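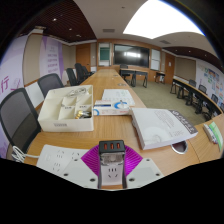
A thick white book and a power strip on the long table.

November 11, 2024

Turkden Abbey sits in a field 3 miles outside Gorel, and you could drive past without seeing it. I parked by the gate and walked up the farm lane, which took 20 minutes with a stop to let some cows cross.

The abbey was founded for a small group of monks in the late 12th century. What stands today is mostly the east end of the church, one wall of the cloister and the lower floor of the gatehouse. The east window has lost its tracery, but the carved heads on either side are still sharp. The north one has a chipped nose.

There is a grave slab set into the floor near the altar. I could make out a cross and part of a border. The rest is worn flat from people walking on it.

The monks also had a mill on the Kadell, downstream from the church. Only the channel is left, and in wet weather it fills up. I wore the wrong shoes.

Entry is free and there are no restrooms. The Kadell bridge is closed until December, so come in from the Gorel side. I plan to go back for the gatehouse stairs, which were locked.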